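Teaching by remote, take 18

Marites Policarpio has spent June steering a simulated two-armed robot through one chore: pick up a can, pass it between the hands, put it in a tray. The Omon team wants 30 clean runs before any training starts. Fine, but I have doubts. A person on the controls fixes every bad grip without thinking — will the robot learn the fixing, or just the fumbling? 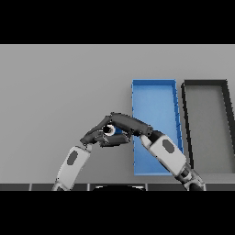 Ayman El Ouafi says more runs will sort that out. He said the same about the last task, and we are still waiting for those results.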